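**FOR IMMEDIATE RELEASE**

# Skallevier's "Empty the Drawer" month comes to Viltesden this May

*Free sorting evenings, free trays to borrow, and a very relaxed attitude toward other people's clutter*

VILTESDEN - I run Skallevier, a small home-sorting service on Noonan Street, and I'm very happy to tell you that our "Empty the Drawer" month is back! We're opening our doors all through May to anybody in Viltesden or Grilcombe who has a drawer, a shoebox or a bag on the back of a door that they've been meaning to deal with. You bring it in, we find you a spot, and you go home with less stuff and a much better idea of where your tape is.

Last year we gave this a try on a single Tuesday evening and 70 people came. We had chairs for 16. So this time it's the whole month, and yes, there will be more chairs.

I should say what kind of drawer I mean. It's the one where the small useful things end up: markers, a roll of electrical tape, a little box from the drugstore, a lipstick you thought you'd lost. They're all things you want to keep, most of them anyway, but they don't belong to any one room and so they pile up together. I've sorted hundreds of these by now and I still love doing it (my family has asked me to stop opening theirs).

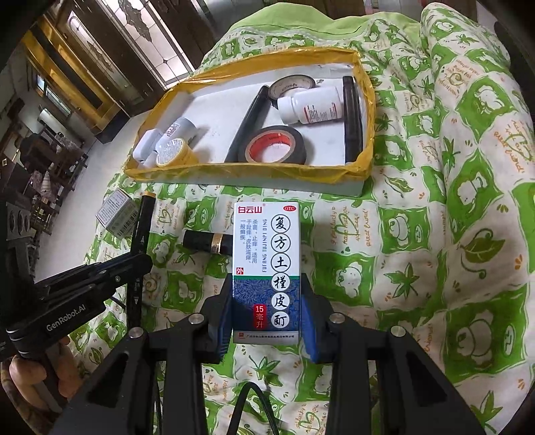

Our method is about as plain as it gets. Tip everything out onto something soft, like a quilt or a folded blanket, so nothing rolls under the couch. Set a shallow tray next to it. Then pick up one thing at a time and decide before you put it down again. If it's going back in the drawer, it goes in the tray. If it's going to another room, it stays on the quilt until the end. Trash goes straight in the bag, and please don't go back in after it!

We'll have 540 trays to lend out this year, all shallow ones with low sides. I'm a big believer in a low side. When a tray is deep, you start stacking, and then you're digging around for the thing on the bottom by the weekend. With a shallow one everything lies flat and you can see the lot from where you're standing. You can make your own at home from a foam tray and packing tape, too - fold the tape over the rim so the edges don't crumble, and don't fuss over the wrinkles at the corners. Mine are terrible and they've held up fine.

Medicine gets its own moment during the evening. Leave it in the box it came in, with the printed side facing you, and check the date before it goes anywhere. Creams and tinctures for the skin should be kept apart from anything you swallow, and the whole lot should be stored up high if you've got little kids visiting. If the label is in a language you don't read well, put it to one side and ask a pharmacist. We won't guess for you. Anything expired should go to a pharmacy that takes back old medicine, and we'll have a list of the local ones by the door.

Then there are the markers. I'd like everybody to test their markers! Keep a scrap of paper next to you and give each one a quick scribble, both ends if it has two. A dry one can go right away and you'll be amazed how much room that gives you. The good ones I like to lay down flat, caps on.

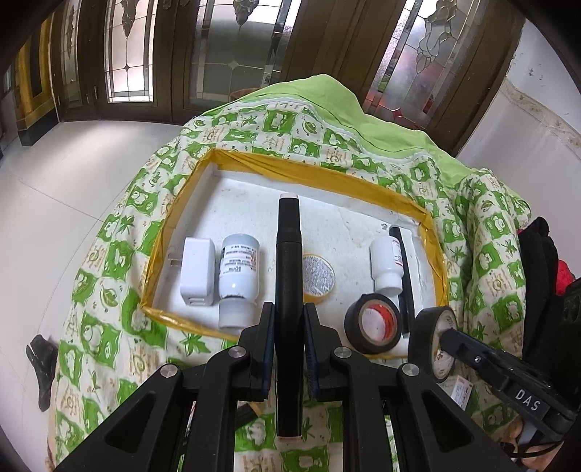 Chargers are the other big one, and I expect we'll see a mountain of them. Match each one to something you own and still use. If you can't find a match that evening, write the month on a bit of tape, stick it on, and give it until fall. Bottles go in on their sides if the caps are tight, otherwise stand them up somewhere else, please. I learned that one with hand lotion and a very nice set of envelopes.

Our goal for the month is 2000 sorted drawers between the two towns. You can count one you've done at home, too - just drop by or call and tell us, and we'll add it to the big sheet in our front window. Grilcombe folks were ahead for most of last year's evening and I've heard about it in the grocery store ever since, so Viltesden, come on.

**What to bring**

- One drawer's worth of things, in whatever you can carry it in
- An old blanket or quilt, if you have one handy
- A bag for trash
- Reading glasses, if you use them (the print on those little boxes is tiny)

**When and where**

Sorting evenings run every Tuesday in May, from 6 p.m. to 8:30 p.m., at the Skallevier shop on Noonan Street, Viltesden. It's free and you don't need to sign up. Trays can be borrowed any day we're open and should come back by the end of June.

**About Skallevier**

Skallevier helps households in Viltesden and Grilcombe sort, pack and put away the small stuff. We do drawers, closets, pantries and the occasional glove compartment. Reporters are welcome at any of the evenings, and if you'd like to bring a drawer of your own, I'll save you a seat by the window.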